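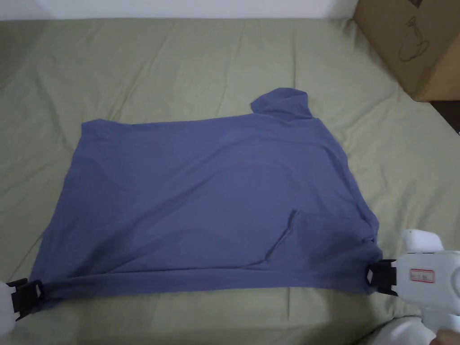
September 17, 2018

Folding again, for the Brollora set. I did shirts on the bed from right after breakfast until my wrists gave out. The count goes up when I keep to one garment for a long stretch, so today was the blue-violet T-shirt over and over, on the green sheet. The first grip is always the same in my routine: a gripper on each bottom corner, hem pulled out straight between them, the rest of the shirt left lying. From there I lift and bring the hem up toward the shoulders. The hem is the easy part. It is thicker and the jaws find it. What goes wrong is the body of the shirt, which likes to keep a crease running down to the hem on the right, and if I fold over a crease like that it stays in the finished square.

I used to smooth those out by hand before starting. Baird's notes say to leave them in, and I have come round to that. If every example begins with a perfect shirt, the model learns perfect shirts. So now I toss it, spread it with the grippers as well as I can, and go. Some of the folds come out ugly. I mark the ones where I dropped a corner and keep them in a separate folder.

Tally for the day: 4 sessions, 10 folds each. I threw out 2 folds completely. One because I answered the phone halfway through with a gripper still closed on the sleeve, and one because I forgot which side I had started on and undid it all.

The left trigger is getting stiff. I noticed it in the second session and by the fourth I was squeezing with two fingers. It still closes all the way but it opens late, so the fabric hangs on a moment after I think I have let go. That will show up in the data as a pause that means nothing. I wrote it in the log next to the session numbers so whoever trains on this can decide. I should take the housing apart tomorrow and look at the spring.

Slept badly, which did not help. Rain all night here in Podirthorpe and the gutter over the back door is dripping again.

After lunch I tried to speed up. Bad idea. The quick folds looked fine to me while I was doing them, but on playback I was covering the far corner with my own forearm in most of them. Slower is better, and lifting my elbows. I went back to the old pace for the last session.

Upload to Skikititz took most of the evening. It failed once near the end and started over from zero. I ate standing up and watched the bar.

Still to do before December: towels, long sleeves, and seven more days of T-shirts. I want to change the sheet too. Everything so far this month is on the same green one, and I would not be surprised if the thing ends up thinking green is part of the job. There is a striped one in the closet I could try. Also buy socks.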